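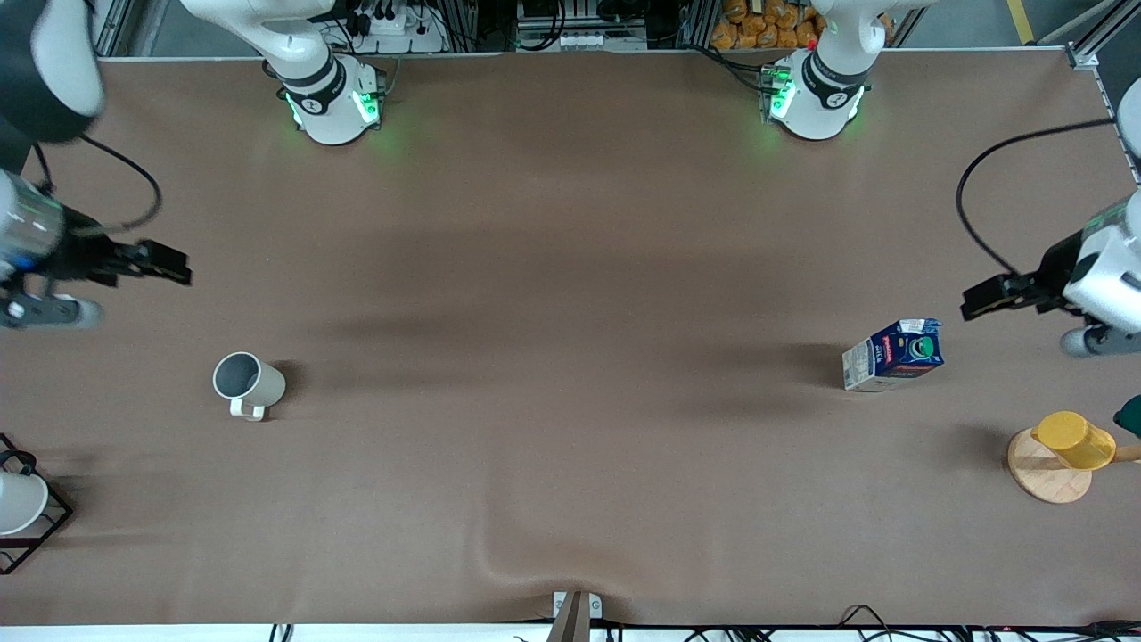 About us

Skurkodier is a household sorting and packing service based in Plotanville. We help people clear worktops, tables, cupboards and drawers, and we pack up kitchens and small rooms for moving. We began as a stall selling second-hand storage tins. Customers kept asking how to fit their things into them, and after a while the advice took up more of the day than the tins did.

We now work from a unit on the Radebe estate, behind the tile shop. It has a packing room, a store and a small office. There are four of us on the regular staff, with extra hands taken on in January, when a lot of people decide to deal with the spare room.

What we do

Most jobs start at a table. We ask for one clear surface in the house, cover it, and bring things to it a few at a time. Each item is looked at and given a place: stays in this room, goes to another room, is packed, or leaves the house. Small things are done first. They take longer than people expect, and a drawer of small things can fill a morning.

We use a cover on every table, ours or yours. It protects the top from scratches and tape, and it makes small objects easier to find. Paper is thrown away after a messy job such as a shed or an under-sink cupboard. Cloth covers are washed and used again. We don't iron them.

Packing is charged by the box and sorting by the hour. The minimum booking for sorting is two hours. We will give a price for a whole kitchen after a visit or after seeing a few photographs by email.

Things we don't take

We can't pack paint, gas canisters, fireworks or open bottles of cleaning fluid. We don't pack live plants in summer. Medicines should be put aside before we arrive - we will leave them wherever we find them and tell you where that is.

Anything you decide to part with can go with us to the store, where it is checked and passed on if it is fit to use. Single items of crockery are welcome. Lids without pans are not.

The Skuvis label

Skuvis is our own labelling system. Each box gets a number and a room colour, and the number goes on a list that you keep. The list says what is in the box in ordinary words, so "baking tins and the big scales" and not "kitchen misc". We have packed roughly 3000 boxes this way. The labels peel off cleanly from cardboard and most plastics, less cleanly from untreated wood.

You can buy the labels separately from the office. They come in sheets of 27, with a blank list on the back of the packet.

Finding us

Unit 41, Radebe Estate, Plotanville. Parking is at the front, and the loading door is round the side. Please ring before bringing anything in, as the store is sometimes full.

The office is closed over the lunch hour. Messages left on the answering machine are dealt with the same afternoon.

Page last updated Aug 2, 2020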